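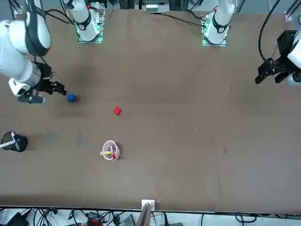 Print | E-mail

Trimis 602 Hall Pass and Sign-Out Station

If your school still signs students out on a clipboard by the front office door, you know how the page looks by lunch. Half the names are unreadable and somebody has walked off with the pen. The Trimis 602 puts the sign-out sheet, the pass and the bell schedule in one box on the counter, and we really like how it came together!

A student taps a school ID, picks a reason (nurse, library, counselor, early dismissal, open lunch) and gets a paper pass with the time on it. On the way back they tap again. The office screen shows who is out and how long they've been gone — handy during a fire drill, when the attendance clerk can print the whole list with one button.

Open lunch has its own settings. You choose which grades may leave, load the parent permission list, and the station checks each tap against it. Students who aren't on the list get a short message asking them to see the office. The wording is yours to change, and we'd suggest keeping it friendly.

What's in the box

Station with card reader and pass printer
Wall bracket and counter stand
18 rolls of pass paper
Power cord and network cable
Printed setup guide in English and Spanish

Details

Holds records for up to 2000 students
Stores 100 pass reasons, schedules and messages
Keeps working if the network goes down and catches up later
Reads Kustier and Morikawa ID cards; older Trakano cards need the add-on reader, sold separately

Said Ouazzani wrote the setup guide, and he has added a new chapter on half days and testing weeks, the two things schools ask us about most. If you bought a station before December, the new chapter is free — just send us your serial number and we'll mail it out.

The paper rolls are a standard width, so you can buy more from any office supply store.

Page updated 13/03/2018

Print | E-mail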